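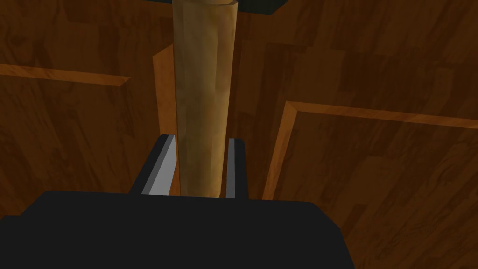
Notebook, September - sim team, wrist camera runs

Present: me, Nelli, Levente. Jairo came in after his class, Itzel on chat.

Goal for today was to get the grasp step of the club task into a state where the first-years can take it over. The task is the one with the wooden rod and the dark slab on top. We work from the wrist view only, since that is what the Gevetti challenge gives you at test time. No overhead camera, no depth.

Setup
Same kitchen room as last time. Nelli rebuilt the config from a clean checkout because mine had leftovers from the Montoya branch in it. Physics step unchanged. Gripper model is the stock one. Random seed fixed at 810 until we trust the logging, then we let it vary.

What we did
Ran 175 episodes with the scripted policy, in batches, and saved the wrist view for each. Levente wrote a small viewer so you can step through an episode with the arrow keys. It is slow to load but fine after that. I labeled the first batch by hand and Jairo did the rest.

The question was whether the image alone is enough to tell if the rod is centered between the fingers. When both fingers show on either side of the rod it is easy, you compare the gap left and right. From other wrist angles you only get one finger, and it sits in front of the rod and covers the lower end.
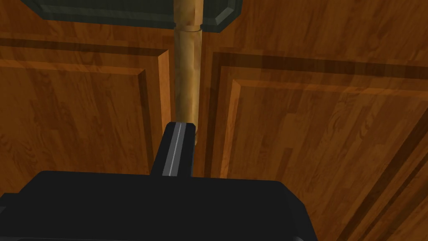

Jairo and I disagreed on six of those one-finger views. We went through them again together and settled on a third label, "can't tell," so that nobody has to guess. Itzel wants to feed the previous few images in as well and see if the label becomes unnecessary. I think that is worth a try but not before the handover.

Problems
- The wood background is hard on the edge detector. Rod, floor and doors are all brown, and the panel borders give stronger lines than the rod does. Levente got better results by looking for the slab first and searching down from it.
- The dim lighting preset makes this worse. Left it in anyway, the challenge uses it.
- Log files were going to the wrong folder again. Fixed by Nelli, path is now in the config.

To do
- Levente: push the viewer, with a readme
- Jairo: write up the three labels with two samples each
- me: ask Gladys Condori for more hours on the Carken machine - we have 3 left
- Nelli: run the same batches with the seed unlocked and compare

Stopped at 6:10. Batch outputs are on the shared drive under grasp_wrist.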